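Über uns

Tilten prüft Nebenkostenabrechnungen. Mehr machen wir nicht, und das soll auch so bleiben.
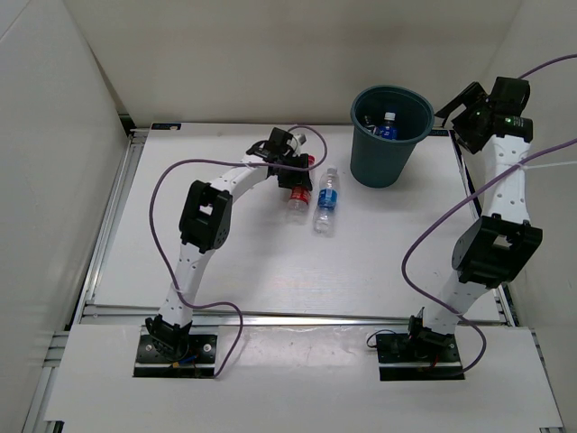 Angefangen hat es mit einer Abrechnung der Hausverwaltung Neagu über 1169 Euro, von denen am Ende 808 übrig blieben. Wer daraus schließt, jede Abrechnung sei falsch, den müssen wir enttäuschen. Viele stimmen. Dann schreiben wir das auch so, und die Prüfung kostet trotzdem 40 Euro.

Von »garantierten Rückzahlungen«, wie sie in unserer Branche beworben werden, halten wir wenig. Uns ist bisher kein Anbieter begegnet, der erklären konnte, wer da eigentlich was garantiert. Auch Gütesiegel führen wir keine. Zwei wurden uns angeboten, beide gegen Rechnung.

Wir sind neun Leute in zwei Büros, in Flerkemside und in Culivov. Unterlagen bitte als Kopie schicken, mit Mietvertrag und der Abrechnung des Vorjahres. Im April dauert die Antwort länger.

Stand: 31.5.18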